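Thread Count Is a Number for People Who Don't Touch the Sheets
12/27/18
By Chanida Srithong

Holta sent out its holiday catalog last month and the headline set of sheets claims a thread count of 1,265. I read the page twice looking for what the sheets were made of. It was in the small print, under the washing directions.

I have been sleeping on bedding for a living, more or less, since I started reviewing it for Kellutwood, and I have yet to see a number on a package that told me how I would sleep. The big counts come from a bit of creative arithmetic. Twist several thin yarns together, count each one as a thread, and a plain sheet becomes a luxury one without anybody touching the loom.
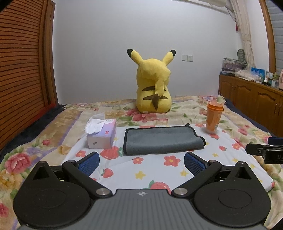 A bedspread.

Vichien Yensuk sold fabric for 20 years before he retired, and he is blunter than I am. "They count what they like," he told me. He thinks anything past a certain point is padding, and that shoppers would do better to hold the cloth up to a window. I'm less sure about the window. A loose weave will show itself that way, but a coarse yarn won't, and I have owned sheets that passed his test and still felt like a feed sack.

What bothers me more is the price. The Saithong set I bought for $62 has gone through the wash every week and has not pilled. The Holta costs a good deal more — and the company's answer, when I asked what the extra money paid for, was the thread count again.

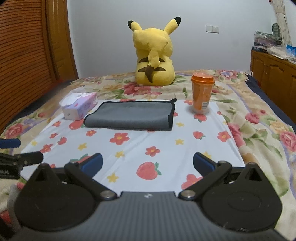 What the "hotel" label gets you

Very little, as far as I can tell. Any maker can print the word on a bag. Wolon has 21 products with "hotel" in the name, including a bath mat, and when I wrote to ask which hotels used them I got a coupon code.

Maybe there is a hotel somewhere with that bath mat in it. I would still ask for the fiber, the weave and the return policy before paying for the word.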